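Jaltwood Residents' Newsletter
October issue
Household Matters

Indoor Footwear and Entry Cabinets: Guidance for the Cold Season

With the heating season under way, the Household Services Office asks all residents of Jaltwood to review how indoor footwear is kept in their apartments. The request follows the replacement of entry cabinets in the Trandudel building, which was completed over the summer, and the refinishing of floors on the lower levels. Residents of the Qaisi building will receive the same cabinets in the spring and may wish to keep this item for reference.

The house rules on footwear have not changed. Outdoor shoes are to be removed inside the apartment door and placed on the mat. They may not be left in the corridor, where they obstruct the cleaning carts and the fire doors. Indoor footwear is a matter of choice, although soft-soled slippers are strongly encouraged on the upper floors after 10 p.m. Most of the noise complaints received by the Office last winter concerned footsteps, and a large share of them were settled without further action once the household above had agreed to wear slippers in the evening.

Use of the Cabinets

Each new entry cabinet has two doors and two compartments. The upper compartment is intended for slippers and other light items in daily use. The lower compartment is intended for outdoor shoes once they have dried on the mat. Wet shoes should not be placed in either compartment, as moisture trapped behind closed doors will lift the surface of the panels over time. Damage of this kind is not covered by the maintenance agreement.

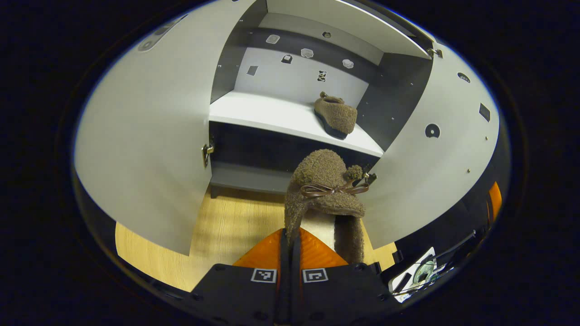
Residents have asked whether the cabinets may be personalized. The Office has no objection, provided that nothing is drilled, nailed, or painted. Small stickers on the inside, such as those on the back wall above the shelf where the brown slipper is kept, are acceptable and need not be reported. Residents are asked to remove them before moving out. A hair dryer on a low setting will soften most adhesives, and any residue may be taken off with a cloth and a little cooking oil. Blades and metal scrapers should not be used. Stickers on the outside of the doors are a different matter, as the finish there marks more easily, and written permission is required.

The doors are designed to open wide so that the full width of the shelf can be reached. Before opening them, please check that coats, umbrellas, and strollers are clear of their path. If a door begins to sag or rub against its neighbor, residents should report it and leave the hinge screws alone. Several doors in Trandudel were adjusted by their occupants during the first weeks of use, and two of them had to be rehung. Reports may be left in the maintenance box beside the mailroom or made by telephone during office hours. An adjustment visit takes 5 minutes in most cases, and the resident need not be present if a signed entry form is on file.

The maximum load for the upper shelf is 8 pounds. This is ample for slippers, gloves, and scarves. It is not sufficient for toolboxes, bottled water, or stacked books, all of which were found on shelves during the September inspection.

Choice and Care of Slippers

Households buying new slippers this season are advised to look first at the sole. A smooth, hard sole can slide on a refinished floor, and a very rough one may hold grit and scratch the boards. A flexible sole with a shallow tread is the most suitable. Fit is also important. A slipper that is too long at the heel is a common cause of stumbles, especially where there is a raised threshold between the hall and the kitchen.

Fleece and other deep-textured materials are warm and quiet, but they collect lint and pet hair. They should be shaken out of doors once a week and brushed lightly with a soft brush. The maker's label should be followed in all cases. Where there is no label, spot cleaning with cool water and mild soap is the safer course. Slippers should not be dried on a radiator, as direct heat stiffens the pile and may loosen glued soles.

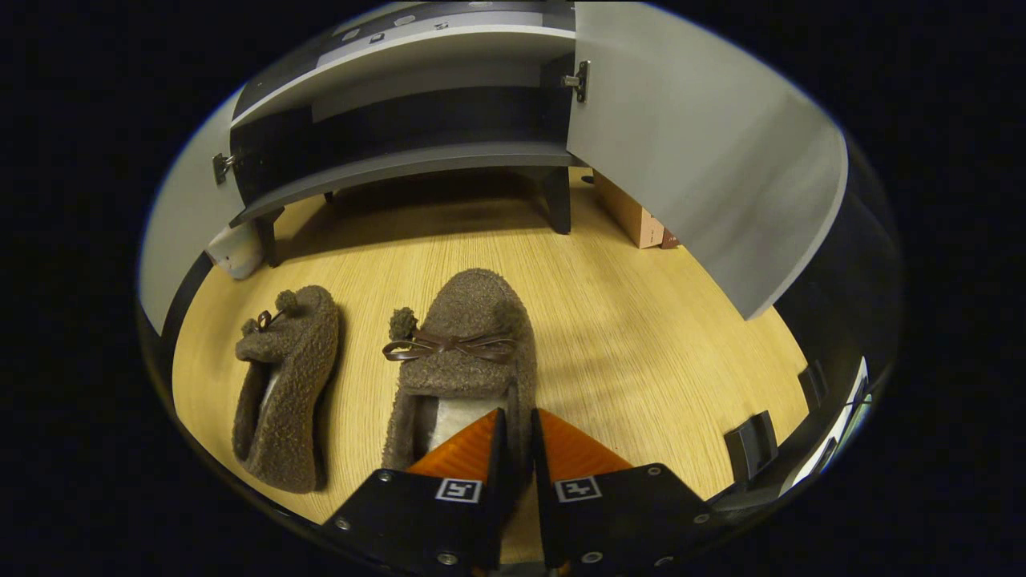 Trim calls for separate attention. Decorative parts are usually the first to come loose, and a detached piece is a choking hazard in homes with infants or pets. On a pair such as the brown fleece slippers on the floor, each with a thin leather bow and a fuzzy pom-pom, the stitching under both should be checked from time to time and secured with a few turns of matching thread. Leather bows should be kept out of the water during cleaning and wiped with a barely damp cloth. Pale linings show wear sooner than the outer material and may be freshened with a spoonful of baking soda left in overnight and shaken out in the morning.

Residents are also reminded that slippers left lying in a hallway are a tripping hazard at night. Pairs should be returned to the cabinet with the toes facing the front edge of the shelf, or set together against the wall where there is no cabinet. This is particularly important in apartments visited by the home care service, whose staff often arrive before daylight.

Collection of Unneeded Footwear

The annual footwear collection will be held this month in the ground floor lobby of the Trandudel building. Clean slippers and shoes in wearable condition will be accepted in pairs, tied or clipped together. Single items cannot be taken. Last year's collection brought in 1000 pairs from all buildings, and the sorting was carried out in the Skasport hall, which has again been made available for the purpose. Bags may be left in the lobby between 8 a.m. and 5 p.m. Items left outside those hours will be removed by the cleaning staff.

Replacement felt pads for the feet of cabinets, chairs, and benches may be requested at the front desk at no charge. The limit is 2 packets per household.

Household Services Office, Jaltwood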